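Stiltura ユーザー広場 > 双腕・ハンド・カメラ
空気入れの針をボールに挿す作業、二本指ハンドと手首カメラの選び方
閲覧 1144

Marta Antoniuk
2019年9月10日(火) 投稿

双腕機でミニバスケットボールの空気穴に針を挿す課題をやっています。人間なら舐めた指で三秒、うちのロボットだと会議が二回必要です。

ハンドは Flovby の二本指と Skiklow の二本指を借りて比べています。カタログ上の把持力はほぼ同じ、値段はまるで違います。積み木や袋入りのおもちゃを掴むだけなら差が出ず、高いほうを推していた同僚の立場が日に日に悪くなっていました。

ところが針になると話が変わります。針の根元の円筒を指先で挟んで押すと、穴の縁に当たった瞬間に円筒が指の間で首を振ります。力を上げれば首は振らなくなりますが、今度はボールのほうが机の上で回って逃げます。もう一方の腕で押さえさせると、その腕が頭のカメラの視界に堂々と入ってきて、肝心の穴を隠してくれます。

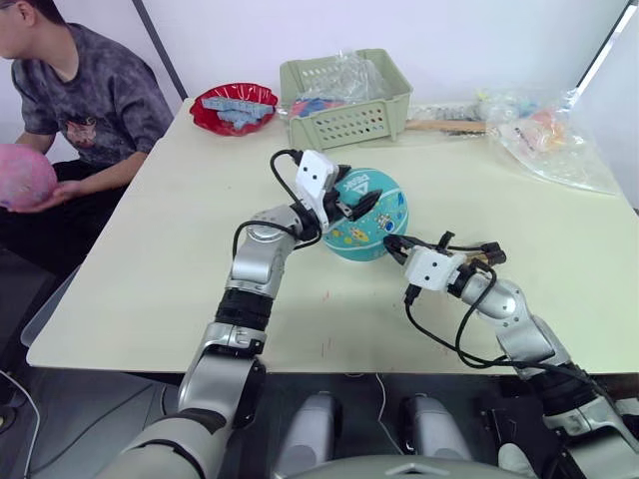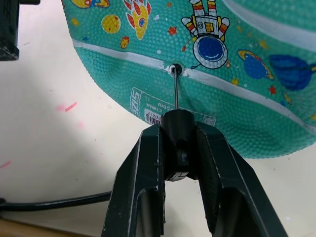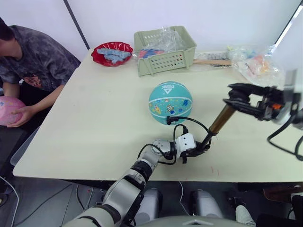 そこで伺いたいのは次のことです。

手首カメラだけで最後の位置合わせをしている方はいますか。うちでは頭カメラで粗く寄せてから手首カメラに切り替えていますが、切り替えた途端に目標が横へ飛びます。較正はやり直しました。やり直すたびに、違う方向へ飛ぶようになりました。

それから、指先を V 溝付きに替える価値はあるでしょうか。ハンドを買い替えるより安いのは分かっています。安いほうで直ってしまうと、稟議書を書き直すのは私です。

コントローラは Stiltura 純正、ファームは 3035 です。

Aravind Suvarna

似たようなことを六月にやりました。うちは浮き輪と自転車のチューブでしたが、悩みの中身は同じだと思います。

まず指先。V 溝にしてください。平らな面で円筒を挟むと線でしか当たらないので、横から突かれれば首を振ります。Flovby だろうと Skiklow だろうと、そこは高い線接触か安い線接触かの違いです。溝の角度は九十度で始めて、針の軸が指の長手方向に揃うように切るのがコツです。直交に切った試作品がうちの引き出しにありますが、たいへん美しい出来で、何の役にも立ちません。溝の底に薄いゴムを貼ると滑りは減りますが、厚いとまた首を振るので、貼るなら一ミリ以下で。

次にカメラ。切り替えで目標が飛ぶなら、較正より先に時刻を疑ったほうがいいです。うちの手首カメラは関節角より 40 ミリ秒遅れていて、動きながら切り替えると、ちょうどその分だけ過去の穴を狙っていました。毎回違う方向へ飛ぶというのも、毎回違う方向から近づいているなら説明がつきます。試しに穴の手前で完全に止めて、一拍置いてから切り替えてみてください。飛ばなくなれば犯人は遅れです。それでも飛ぶなら手首側の外部較正に戻りましょう。お気の毒ですが。

手首カメラだけでの位置合わせは可能です。ただ、針先と穴が近づくほど画面では重なって見え、奥行きが怪しくなります。最後の数ミリは画像を捨てて、弱い力で小さな渦巻きを描きながら探らせるほうが早く入りました。うちの記録では 146 回試して、画像だけの版より渦巻き版のほうが明らかに成績がよかったです。横方向の力が急に増えたら縁に引っかかった合図なので、少し引いてやり直し。意地になって押すと針が曲がります。曲がった針は見た目にはほとんどまっすぐで、そのまま午後が丸ごと消えます。

押さえる腕については、穴の真横は避けて、視線の反対側に回すこと。ボールの下に輪を敷いてしまえば、そもそも押さえが要らないかもしれません。うちはガムテープの芯でした。備品のなかで一番費用対効果が高かったと今でも思っています。

ねじ山つぶし

針は濡らしましょう。説明書にもそう書いてあります。
ハンドの比較については、どちらも持っていないので分かりませんが、高いほうがいいと思います。

Marta Antoniuk

お二人ともありがとうございます。

止めてから切り替えたら、飛びませんでした。較正をやり直した三日間のことは忘れることにします。遅れの量はこれから測ります。

V 溝は手持ちの樹脂で Flovby 用だけ刷ってみて、首振りはかなり減りました。Skiklow 用は取り付け穴の寸法が図面と合わず、メーカーに問い合わせ中です。返事が来るまで比較は不公平なままですが、高いほうを推していた同僚は、この不公平をたいへん問題視しています。

渦巻きはまだ試していません。ガムテープの芯は、テープが半分残っているので総務と交渉します。

濡らす件は、机の上に電源の入ったハンドがあるので、まずは針先にシリコーン油を綿棒で少しだけ付ける方向で考えます。どなたか、ゴムを傷めない油の銘柄をご存じでしたら、続けて書いてください。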